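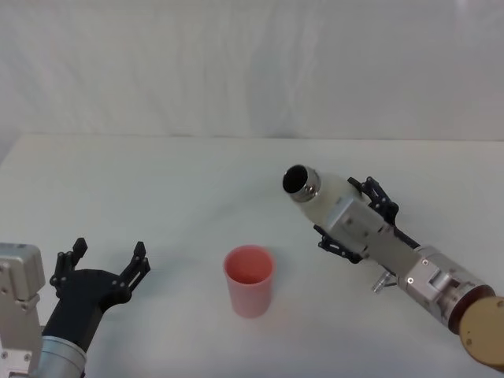 Do you need to know anything about robots to enjoy a robotics open day? Curiosity is plenty, and the people on the stands are happy to start from the very beginning.

I went to the one at Findaner last week and I'm still going on about it to anyone who'll listen. There were 40 of us in my group, a real mix, and we got to stand close enough to the two-armed pouring demo to hear the joints whirr. One arm has a bottle, the other has an open gripper, and there's a pink cup on a plain white table. Pouring sounds so dull until you think about it! How far do you tip? When do you stop? I do it every morning half asleep — and they have spent since January on it.

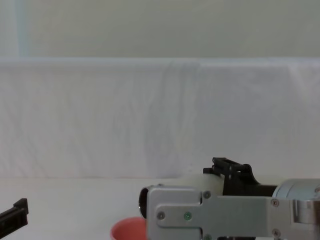

The part I liked best was the talk afterwards, given by a woman from Treda who writes the software. She told us they had logged 2416 tries so far, and she seemed fonder of the bad ones than the good ones (there was a story about a soaked keyboard that I won't spoil). Somebody asked if it could manage tea with milk and she took the question completely seriously, which I loved.

I missed the Flustoreck sorting line as the queue was too long, so that's top of my list for next time. If you go, wear decent shoes, and take the 121 bus — the car park was full before ten.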